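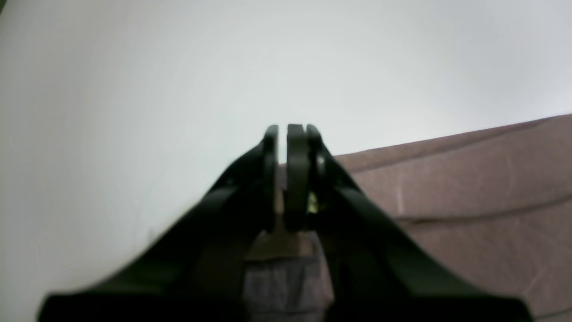
**To:** Rekha Grewal, Panus Fund
**From:** Skye Moffat, Brimness
**Date:** October 6, 2025

The Hitau cell is running again, and I'm so pleased with how it's behaving! When I wrote in April we were still losing grip force partway through long sessions and couldn't find the cause. It was the finger mounts. The screws were backing out a hair at a time, so we now use threadlocker and check them with the small torque driver every 30 hours.

- Fingers: new pads fitted, old set kept as spares
- Wrist camera: lens cleaned, focus left alone, recalibrated after the pads went on
- Cable: rerouted with more slack at the wrist (the old loop was rubbing)

Since the rebuild we've logged 172 hours with one stop, and that was a tripped breaker. A full service used to eat most of a day, and last week I did one in 142 minutes, coffee included.

Of the grant hours set aside for maintenance, 27 are left. I'd like to spend them on the same mount change for the Umali cell, which has the older fingers. Parts are on the shelf, and I can start as soon as you give the OK.

Skye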